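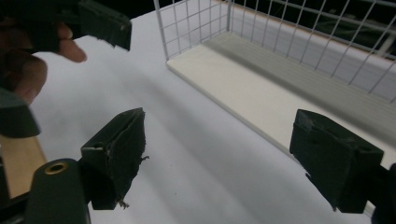
The wire basket is an open container made from lengths of metal wire, bent to shape and joined where they cross, and used in the home for holding things that would otherwise be left on the nearest flat surface. It is among the few household objects consisting mainly of gaps. Baskets of this type are sold for kitchens, bathrooms, larders and desks, often under a different name and at a different price for each, although the basket itself seldom changes. White is a long-standing favourite, and a white wire basket on a white tabletop makes the least fuss of any arrangement, a quality praised by decorators and regretted by anyone looking for the basket.

Origins

Woven baskets are very much older than wire ones, and makers of the first wire baskets borrowed their shapes freely. Early forms were used for eggs, salad leaves and other goods that benefit from moving air. The Ovside works, a small firm that had previously made fireguards, brought out a square table basket which its catalogue described as "suitable for all purposes". The catalogue went on to list 65 of them, including the drying of gloves.

Construction

A basket usually begins with a rim of thicker wire, to which the thinner wires of the sides and base are welded. The finished article may be plated, painted or dipped in plastic. Dipping gives a smooth surface and hides untidy joints, but the coating tends to split at the corners, where rust then gets in and makes itself comfortable. The spacing of the wires matters more than buyers suppose. Lộc Phan, in his short history of kitchen storage, records that the Yorath pattern was withdrawn in its first September after complaints that it would not hold teaspoons. The makers replied that it had not been meant to - a position they kept up for 3 years.

Use

Most wire baskets are bought for a stated purpose such as fruit, post or clean flannels. They rarely keep to it. Bernadette Lemaire, who surveyed the contents of baskets in 1,065 homes in and near Sukamholm, found that the commonest item was a charger belonging to no known device. Fruit came fourth.

Supporters of the wire basket point out that its contents can be seen from every side. Its critics make the same point. A cloth or paper liner is sometimes added to stop small objects dropping through, after which the basket behaves much like a box.

Care

Loose dust can be removed with a soft brush, and grease with warm water and washing-up liquid. The undersides of the joints should be dried by hand. Bent wires may be coaxed back with the fingers, but seldom all the way.

See also: Colander; Letter tray; Zurnasum egg rack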